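Grislow Round-Edge Side Table: eight months in

I bought the Grislow side table in July to replace a folding card table that had started to lean. Assembly took 50 minutes with the supplied hex key. The legs screw into metal plates under the top, and one of the plates had been drilled slightly off center, so the last leg went in stiff. It has stayed tight since.

The top is the best part. It's a decent size for a laptop and a plate, and the rounded edge means no bruised hips when you squeeze past. The finish is thin, though. A mug left overnight made a ring in the first week, and I had to buy a tin of Plimmont clear wax to get rid of it. I now wax it every couple of months. The instructions don't mention this.

Stability is fair. Leaning on one end while standing up will tip it a little. For writing or sorting mail it doesn't move. On carpet it needed a folded piece of card under one leg, and on the hard floor it was level.

Delivery was slower than promised. Grislow's help desk answered my email after eight days and offered a discount on the next order, which I haven't used. Spare legs are sold separately, part number 3331, and shipping costs nearly as much as the leg.

I also looked at the Flustent version. It has a drawer, but the drawer sticks, and the top is smaller. If you mainly want storage, it may still suit you better.

Four stars. I took one off for the finish.
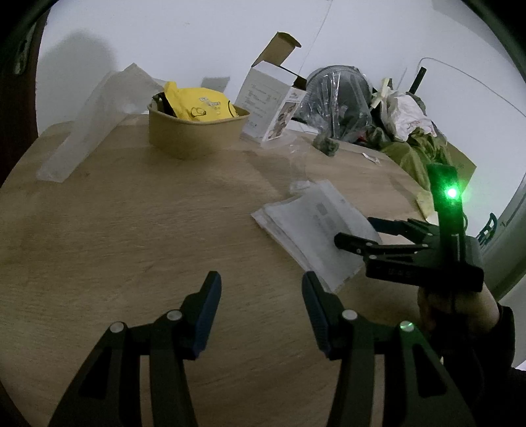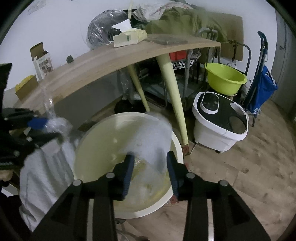

Chae-won Yoo wrote in the comments that two thin coats of wax before first use had kept hers free of rings, and that the stiff leg loosened up once she backed all the screws out a turn and tightened them evenly.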